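Tooling corner: the labeler that thought every snack was the same snack

Regular readers will remember that the spring release of Plenby, our episode segmentation tool, went out with a note saying contact detection was "largely solved." I wrote that note. I would like it back.

The trouble began with packaging. Plenby takes a recording from a hand-held gripper and chops it into stretches: approach, close, carry, release, back off. Downstream, the policy people train on those stretches, so a boundary in the wrong spot becomes a robot that lets go early with complete confidence. For mugs, blocks and the other well-mannered citizens of the robotics world, our rule was simple. When the jaw opening stops shrinking while the fingers are still being squeezed, you have a grasp. Write down the time, move on, go to lunch.

A bag of snacks doesn't stop anything. The fingers meet the film, the film gives, the air inside goes somewhere else, and the jaws keep closing for as long as the person holding the handle feels like it. Plenby watched all this and concluded that no grasp had taken place. Then the bag rose into the air, and Plenby called that "approach."

Orysia Stasiv pulled 121 episodes of table packing with soft goods and went through them by hand, marking the moment of contact and the moment of release. Plenby disagreed with her on 58 of them, by enough to matter. A few were off by whole seconds. One episode was labeled as a single approach from start to finish, which I suppose is a philosophy.

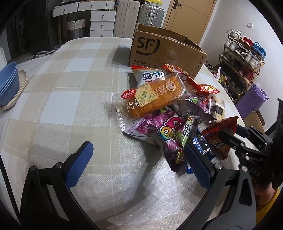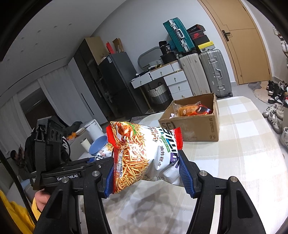 Packing table with the SF Express carton: the snack pile, and a bag of fried noodle sticks between the finger pads.

The pile is its own special misery. Shiny film reflects whatever is near it, and the reflections move when the gripper moves, so the old image check (did the pixels near the fingertips change?) fired all the time. Packets overlap, and the segmentation model was happy to hand back two of them as one object with an interesting shape. Tracking would then follow this creature until its halves went separate ways, at which point it picked a half. The lettering did not help either. Big cartoon letters in three colors make excellent features, and our tracker grew fond of them. Bend the bag and the letters bend with it, and the estimated pose goes for a stroll across the tablecloth.

Speaking of which, the tablecloth. A checked pattern repeats, and anything that works out camera motion by matching small patches between views will, sooner or later, match a square to its neighbor. The camera pose then jumps sideways by one check and carries on as if nothing had happened. Volodymyr Hnatiuk spent most of a week convinced he had a clock problem before he plotted the size of the jumps and saw they were all the same length. He has asked me to say that he would have found it sooner if I had not told him it was a clock problem.

So what changed? Four things, all in the current Plenby branch and none of them glamorous.

First, the grasp rule no longer waits for the jaws to stop. It looks at whether the patch of image between the finger pads moves with the gripper or with the table. If the stuff between the pads stays put in the camera view while the background slides past, something is being held. This is such an obvious idea that two people had separately suggested it last year in a thread I had muted.

Second, the finger pads are now masked out before any of that happens. They never leave the view for long and they always move with the gripper, so without a mask the new rule would report a firm and lasting grasp on the gripper itself. (It did. Briefly. We don't need to go into the demo.)

Third, motion estimates now lean on the far parts of the room. Furniture, door trim and suitcases stay where they are and mostly fail to repeat, and a wide view has plenty of them along the upper half. Patches on the table still count, but they get a smaller vote, and any jump that lands on a multiple of the local pattern spacing gets thrown out. The setting is called pattern_guard. It's on by default. Please leave it on, even if your table is plain, because you will move to another table in October and forget.

Fourth, when the tool isn't sure, it says so. Boundaries now carry a confidence value, and the low ones go to a review queue in Kadivis instead of straight into the training set. The queue shows 100 candidates at a time, which Orysia says is the most a person can look at before every packet becomes the same packet. We have no data on this beyond Orysia.

On her 121 episodes the new version places every grasp close enough that she stopped complaining about grasps. Releases are still shaky. When somebody lowers a packet into an open box and lets go, the packet tends to be resting against a jaw for a while on the way out, and the software can't tell "resting against" from "held by" any better than you could with one eye shut. Bilyk, our contact model, is meant to help here. It currently takes longer to run than the episode took to record, so it's switched off.

Also still open: scenes with a second gripper in view. Plenby assumes that any gripper it can see is its own, and the mask will cheerfully cover the wrong one. The fix is on the board under Pekdale, the two-hand work, and Volodymyr has claimed it, by which I mean he was out of the room when it was assigned.

If you have recordings of floppy, shiny or crinkly things that the old version chopped badly, please rerun them with the flag --soft and send over the ones that still look wrong. Keep each batch under 1,000 episodes or the upload page gives up without telling you. That bug is mine as well, and I'm getting to it.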